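Forum Marketplace Recipes Members Search
Home > Kitchen & Dining > Storage and Organizing > Plastic bowls and cups, how do you store them
Filed under: Small kitchens, Dishware, Bins and baskets

Plastic bowls and cups, how do you store them

drawerful_kate
Sunday, December 29, 2024

We have one cabinet for everyday plastic dishes and it's a mess again. It's a mix of bowls and cups in different colors, some from a Brudia set and the rest picked up one at a time. Every time somebody wants a bowl, the cups come down with it. I bought a clear bin with a rim, thinking the bowls could go in there nested and the whole thing could slide out like a drawer. The cabinet is 13 inches deep and the bin fits with a little room behind it.

My question is what goes in the bin and what stays out. My husband wants everything in it. I think just the bowls.

mudroom_mike
Just the bowls. Cups in a bin turn into a pile by the end of the week. Bowls nest and stay put.

Tansy44
I do the opposite. Bowls stack fine on a bare shelf, they don't need a bin. Cups are the ones that fall over. Put the cups in the bin standing up and leave the bowls next to it.

mudroom_mike
Depends on the bowls. Wide shallow ones are fine on a shelf. The deeper ones with a small foot lean once you get more than a few, and if the colors come from different sets they don't nest right anyway.

drawerful_kate
That's part of my problem. The beige ones go into each other fine. The green one is wider and shallower than the rest and won't sit in anything, so it always ends up on top.

oldporchlight
Put the odd one on the bottom. Widest at the bottom and go up from there, even if it isn't from the same set. We did that with our Inau bowls and some older ones and it's been okay.

Also, a clear bin shows every crumb. Line it with something. I use a piece of shelf liner cut to size, and when it gets gross I wash it.

Tansy44
I wouldn't line it. Liner holds water under the bowls and then you get that smell. If the bin is plastic just rinse it out once a month.

oldporchlight
Only if you put them away wet.

Tansy44
Everybody puts them away wet. Plastic never comes out of the dishwasher dry.

fern_and_fork
She's right about that. Mine sit on the table on a towel until after dinner and then they go in. The cups are worse than the bowls because of the little rim on the bottom that holds water. Tip them before you unload the top rack.

On the original question, I sort by who uses it. The kids' bowls and cups are together in one low bin and they get their own. Ours are up on the shelf. I quit sorting by type in October and I haven't gone back. It does look messier.

mudroom_mike
How do the kids get a bowl out if the cups are on top?

fern_and_fork
Cups go on one side, bowls on the other. It's a Fashola bin, the long kind, so there's space. It wouldn't work in a small square one.

drawerful_kate
Mine is a rectangle but not a long one. I tried it tonight with everything in and the cups had to go inside the bowls. It did fit. It was annoying to get anything out, so I took the cups out again.

parcel_post78
You probably have too many. We're a family of four and got down to one bowl and one cup each plus 2 spare cups. The rest went to my sister. No bin, no system.

Tansy44
That works if you run the dishwasher every day. We don't.

parcel_post78
We wash by hand.

oldporchlight
Four bowls wouldn't get us to lunch.

drawerful_kate
I'm not getting rid of any right now. The plan is beige bowls nested in the bin, at one end, and whatever small bowl fits beside them. Cups standing on the shelf in front of it. If the cups bother me I'll get a second bin. The one I have was $7 at Skudville so it isn't a big deal.

mudroom_mike
Put the cups beside the bin if you can. In front means moving all of them every time you want a bowl.

drawerful_kate
There isn't room beside it. I could turn the bin the other way and see. I'll try that tomorrow.

fern_and_fork
Take the label off the bin before you start using it, too. I left one on mine and after a few washes it was a gummy mess. Cooking oil got it off, then dish soap.

Tansy44
Still say cups in the bin.
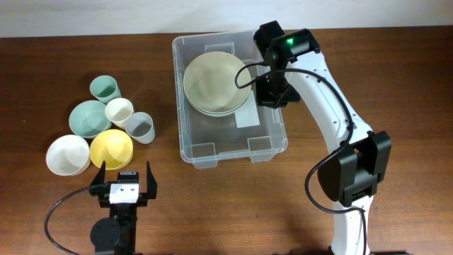
Is it okay to store plastic cups nested inside each other?

Once they are completely dry, nesting is fine. Damp cups can stick together and start to smell, so let them air dry upside down on a rack first, and keep the stack short enough that it doesn't tip.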